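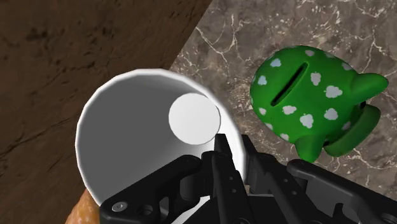

Step 2: Vary the clutter before you trust the score

Our club's Bramlow build got 82 percent in simulation, and I don't believe it. Kamil ran the green piggy bank from one start pose, over and over. Move it. Turn the snout the other way, then put a knife and a sponge on the marble next to it.

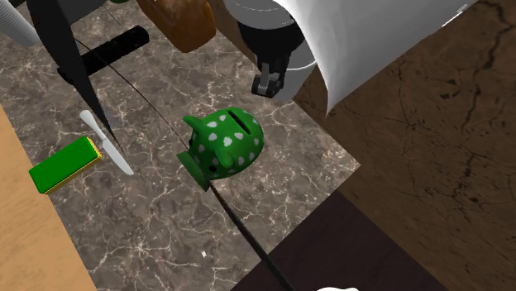

Then run 2000 more trials and log every miss -- including the ones Yasaman calls "close enough." They aren't.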